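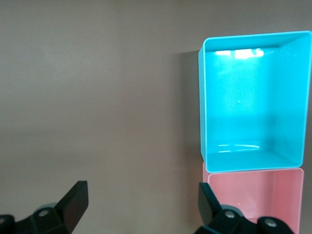 Risley Approves Equipment Plan for Robotic Bin Handling

January 15, 2024

The Risley distribution center has approved an equipment plan that will bring robotic bin handling to its small-parts area over the coming budget year. The plan covers the purchase of two robot arms, a set of replacement grippers, safety fencing and a stock of open plastic bins in the sizes already used at the site.

The decision follows a planning review led by Sekar Yeoh, who heads equipment planning at the center. The review looked at which tasks could be moved to robot arms without changes to the building, and what the center would need to buy, lease or set aside for each of them. Work with open containers was placed first on the list. Bins are used at nearly every station in the small-parts area, and the staff who sort and restock them have asked for help with the more repetitive parts of the job for several years.

Under the plan, the arms will be supplied by Vilach and the grippers by Bajwa. Both firms took part in the review and submitted written quotations. A third supplier, Mokberg, will provide the bins and the wall-side stands on which they are placed.

"We asked every supplier to price the whole job, including the parts that wear out," Yeoh said. "An arm is a purchase you make once in a long while. Finger pads, cables and bolts are on the order sheet every few months, and in the past those costs came out of the repair budget with very little warning."

For that reason, the plan sets up a separate line for gripper parts. Each arm will be assigned a two-finger gripper and one complete spare, to be kept on site. Finger pads will be ordered in packs and charged to the small-parts area directly. The review set the yearly allowance for these items at $3,525 and asked that any unspent amount be carried forward - a change from current practice, under which unspent equipment money returns to the general fund.

Bins received more attention in the review than in earlier equipment requests. The center will order 500 of them, in several colors, to replace older stock that has been bought piecemeal over time. Glossy plastic reflects overhead lighting, and the planning group has asked that sample bins from each batch be tested under the lights at the station before a full order is accepted. Supplier catalogs list bins by outside dimensions only, so the order form will also require the rim width and the inside depth of each model.

The plan leaves several questions to a later stage. Lighting at the stations will be reviewed once the first arm is in place, and a decision on matte or textured bins has been put off until then. The group also considered a leasing arrangement for the second arm. Leasing would lower the cost in the first year, but the terms offered did not include gripper repairs, and the center has chosen to buy both units outright.

Training is budgeted separately. Up to 70 employees will be offered a short introductory session covering safe distances, stop controls and the reporting of worn parts. A smaller number will receive further instruction in changing gripper fingers and checking the bolts that hold them. Sessions will take place during paid hours, and shift supervisors will arrange cover at the sorting stations.

No positions will be removed under the plan. Employees now assigned to restocking will remain in the small-parts area, where the center expects to move more of their time to checking incoming goods and handling returns.

The first arm is scheduled for delivery in June. The second will be ordered after the first has completed its acceptance period, and its delivery date will depend on the supplier's lead time. Floor markings and fencing will be put in before either unit arrives.

Department heads who wish to request similar equipment should submit a written description of the task, the containers or parts involved, and the floor space available. Requests must include an estimate for replacement parts - those without one will be returned to the department. Forms are available from the equipment planning office, which will also answer questions about the approved plan.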